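4. Clearing and Making Up the Bed

If you've come straight from section 3 you've already got your drawers labeled, so now we get to the part I like best. Everything goes through the bed! It's the biggest flat surface in most small rooms, and the Plenden method (that's the one Zlata Nazarenko taught me when I moved into 132, and I've been tinkering with it ever since) uses it as a sorting table first and a bed second.

You'll need the Gomudeck hanging bag, the two short straps that came with it, and a clear stretch of floor. Set aside 90 minutes the first time. You'll get quicker, I promise.

1. Open the curtains and tie back the mosquito net if you have one. Daylight is a big help with dark clothes – I've paired navy socks with black ones more often than I'd like to admit.

2. Leave the bedspread on for now. It keeps lint off the sheet while you sort.

3. Bring all the loose clothes to one side of the bed and pile them up. Don't fold anything yet.

4. Pull out the fluffy and shaggy things and put them by the pillow end. They shed, and they grab on to anything with a hook or a zipper.

Three looks at my own room, with the flowered bedding and plenty of black clothes:
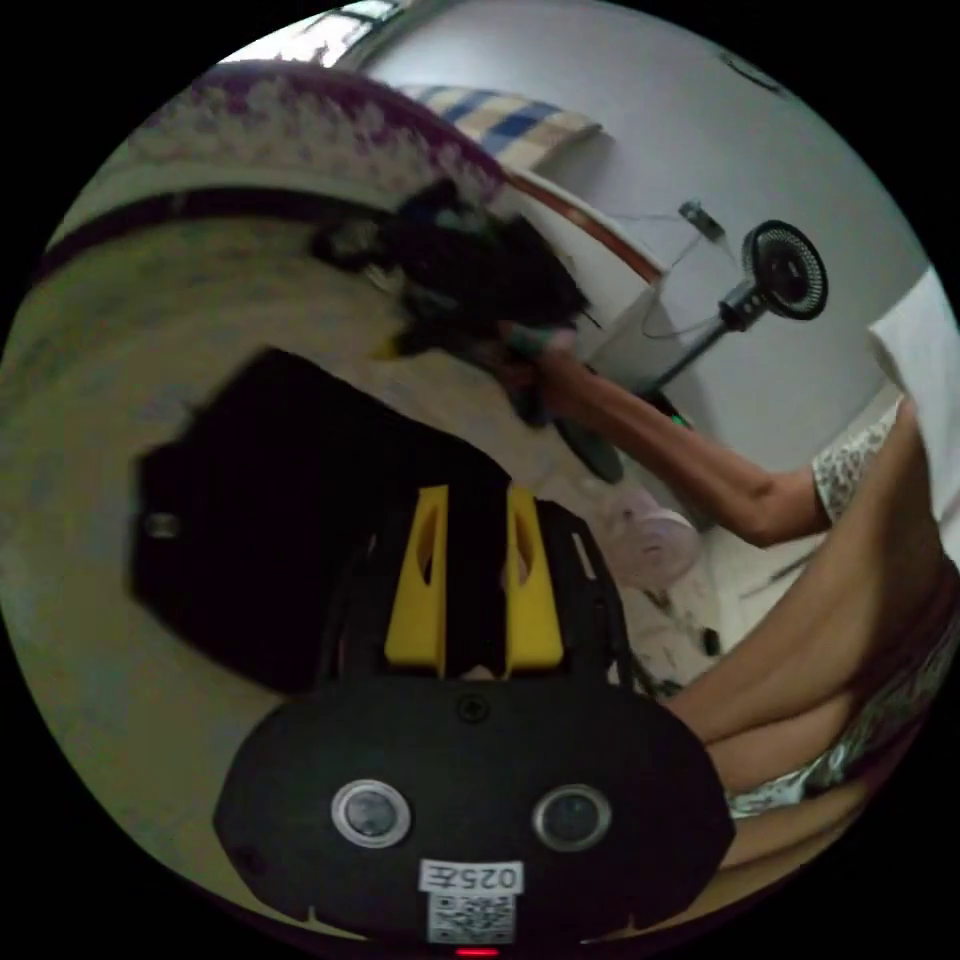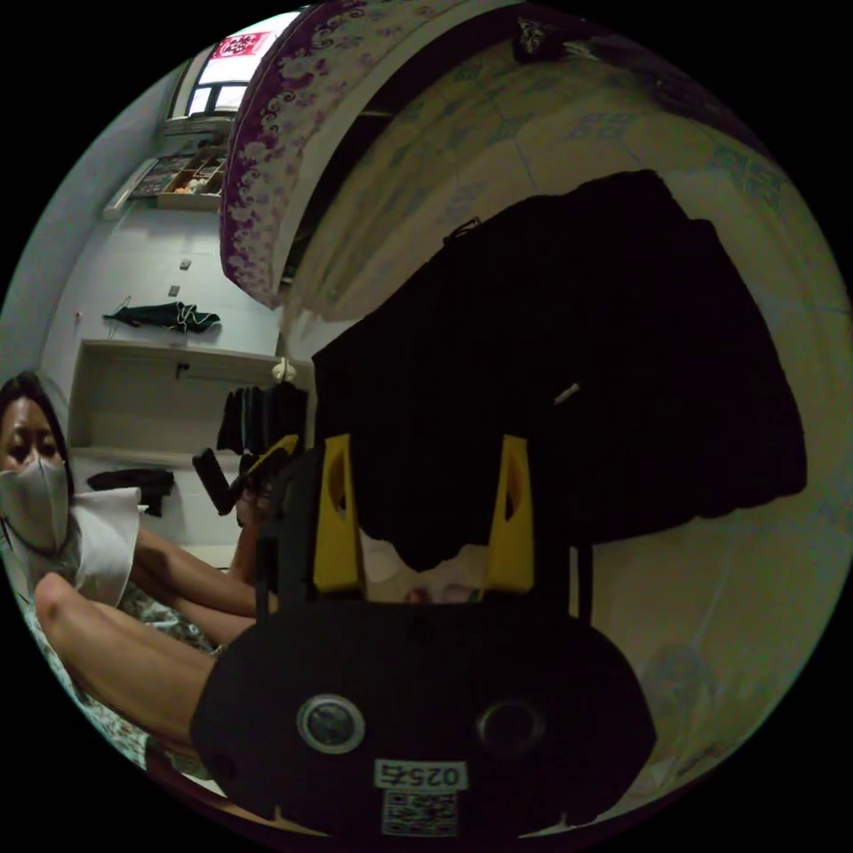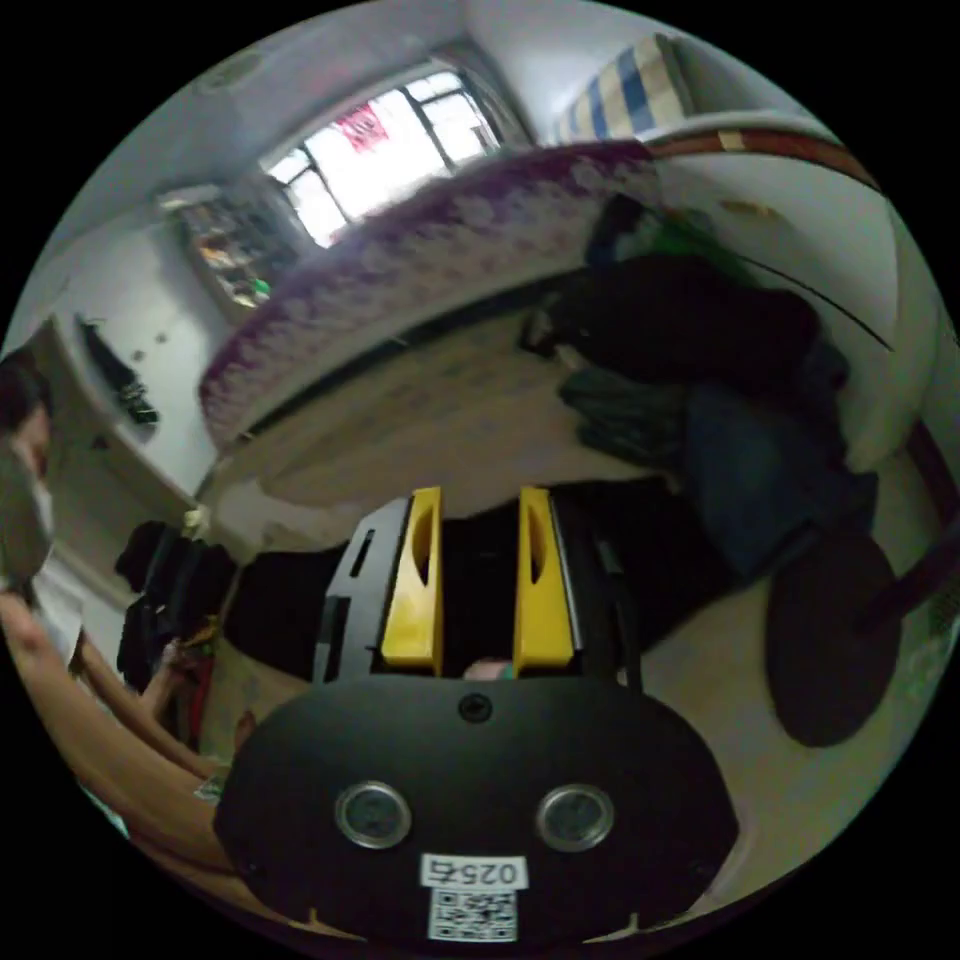 5. Work through the heap from the top. Each piece goes to hang, to fold, or to wash, and you're not allowed a "maybe" pile (I had one for most of July and it ate my chair).

6. Check the pockets as you go. Tissues are the worst of it, but I once washed a whole bus pass.

7. Load the hanging bag with the heavy things at the bottom. Pull both straps snug and tuck the ends in.

CAUTION: The bag's hook is rated for indoor rails only. Please don't hang a full bag from a curtain rod or a net frame. Vsevolod Karpenko tried it and spent his evening with a tub of filler.

8. Once the clothes are off, take hold of the bedspread by its two far corners, fold it toward you, and give it a good shake out the window or over the tub.

9. Smooth the sheet, starting in the middle and pushing out to the edges, then put the bedspread back and set the pillow on last.

Note: If your spread has a border, line it up with the side of the mattress before you fuss with anything else. Mine used to end up crooked every single morning until I started doing it this way – it takes seconds and the rest pretty much falls into place.

Note: Umbrellas, belts and other long skinny things don't belong in the bag. A wall hook is fine. Hook spacing is in section 6, along with the bit about tile.

When the bed is made, slide the wash pile into its basket and go on to section 5, which covers the shelf.

Related guides
Margaritis wall hooks: fitting on tile
Droton under-bed drawers, parts list
Washing and storing a mosquito net
Gomudeck hanging bag: replacing a strap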